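Bimanual sorting demos: resets between episodes, and when to drop an episode

Posted in Floltard Help > Data collection

flekirville_bench

We are collecting teleoperated demonstrations for a sorting policy: two arms, wooden table, items of several colours to go into white plastic bins. The target is 1,000 episodes. We have 200 so far, trained on those as a check, and the policy goes for the middle of the table regardless of where the items are.

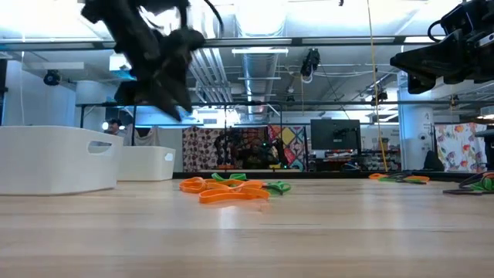
Operators reset by hand and tend to drop everything in one heap near the centre. I suspect the start states are too similar. Should I randomize the layout on a schedule, or let operators vary it themselves? Also, do you keep episodes where a grasp misses and the operator tries again?

Bramitham

Schedule it. Left to themselves, operators settle into a habit by the second hour. We generate a list of start layouts (item, region of table, spread or heaped) and the operator reads off the next line before each reset. Log the line number with the episode so you can check coverage later.

Include part-finished states as well. If every episode starts with empty bins, the policy has no examples of placing into a bin with something in it. 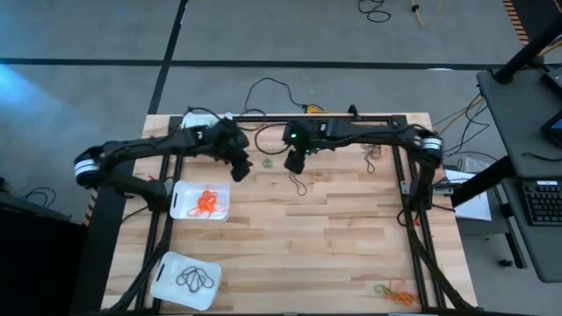
For tangled items, add layouts where two colours touch. Separating them is a different skill from picking up a lone bundle and it needs its own share of the data. We gave it 100 episodes in July and it was too few.

Keep the retries if the operator recovers cleanly. Drop the episode if an arm faults or someone reaches in to help. Tag both at the time of recording, as sorting it out from video afterwards is slow.

mercado_rig

Agree on the retries. Check your camera exposure too, ours was on auto and drifted.

flekirville_bench

Thanks. Exposure was already locked. I have written 13 layouts to start with, four of them with colours touching, and will retrain once each has been run.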